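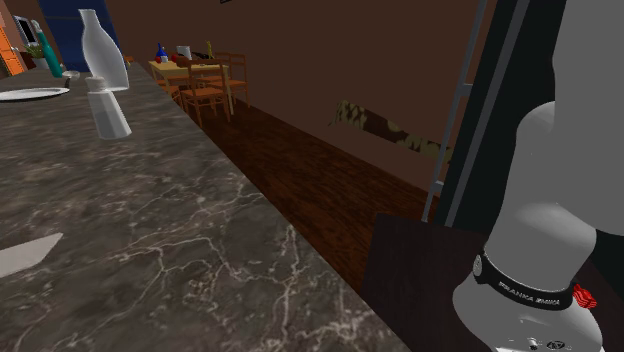

The Judora kitchen in simulation, with the arm on the right and the dining table at the far end.

Karside (kitchen arm)

Karside is a home-built robot arm for fetching and putting down light kitchen things, made by Birger Tveit and me (Folke Kristiansen) partly in Birger's spare room and partly in Trestance, the shared workshop we both belong to. The name covers the arm, the trolley it stands on and the software, though in the workshop people mostly say "Karside" and point at the trolley. It's a hobby build, it's still going on, and I'm the one who keeps this page up, so blame me for the gaps!

Name

Birger named it. He says it was a misreading of a label on a box of bearings and I've never seen the box. Older pages on this wiki call it "the trolley arm", and if you find one of those, please change the link.

Background

We began in October with a much smaller plan, which was an arm that could push a salt pot across a worktop to whoever asked for it. Birger had a pile of motors from a camera slider he'd given up on, and I had a free shelf and too many evenings. The first arm had two joints and could reach the salt about as well as a cat can (it also had a cat's interest in knocking it over). We took it apart again after a fortnight and kept the motors.

The second arm has five joints and a reach of 644 mm, measured from the middle of the base to the tip of the fingers with everything stretched out. I'd have liked more, but the shoulder motor grumbles as it is.

Construction

The links are square aluminium tube with printed ends. The first set of ends was printed in whatever was on the spool and they crept under load, so the shoulder drooped a bit more each morning. The present ones are thicker and are bolted right through the tube. If you're copying us, drill the tube before you cut it to length, it's so much easier to hold.

The trolley is a Halvorsen, the old sort with the steel frame, which came out of the workshop store. It's 440 mm wide, so it goes through Birger's kitchen door with the arm folded and doesn't with the arm sticking out. There's a sack of sand on the bottom shelf. The wheels have brakes and you do need to put them on.

The fingers open to 50 mm. A shaker fits with room to spare and so does the neck of most bottles, but mugs have to be taken by the handle, and we haven't got anywhere near a good way of doing that. Plates are Birger's department and he has gone rather quiet about plates.

Simulation

Nearly all the planning gets tried in a simulated kitchen first. We call that side of the project Judora, and it has its own folder on the workshop server. The kitchen is made up and looks far grander than either of ours: a long marble counter with a knife, a bottle and a shaker on it, a dark plank floor, and a light yellow table with orange-brown chairs in the background. I'm very fond of the teal bottle down by the potted plant, which is a lovely thing to set as a target and a horrible one to plan for.

The arm in Judora isn't ours. It's a white and grey model with FRANKA EMIKA on the black band round its base, and we use it for working out the order of moves: which thing to go for first, which side to come in from, what to keep the elbow away from. Our own joint lengths go in afterwards and then half the moves have to be done again. I'd still do it this way round. Drawing up Karside properly as a model is on my list, and Birger has stopped asking.

The knife stays on the counter in every run. It's never a target, it's only there as something the planner must steer clear of, and we won't be putting a real one near the real arm.

Use

The real arm was first run in Birger's kitchen on 23rd December. It picked up a pepper shaker, carried it the width of the chopping board and set it down upright, and then did the same thing again with the lights off by mistake, which pleased us far more than it should have. Bottles have only been tried empty. Anything tall sways at the end of a move, so we slow the wrist right down for the last stretch.

Known faults

The elbow cable rubs on the lower tube and wants a better clip. The base ticks when it turns left (not right, we've no idea why). After a power cut the arm forgets where its wrist is, so straighten it by hand before you switch on.

See also

Trestance tool list; Halvorsen trolley, spare wheels; Judora folder, how to get a login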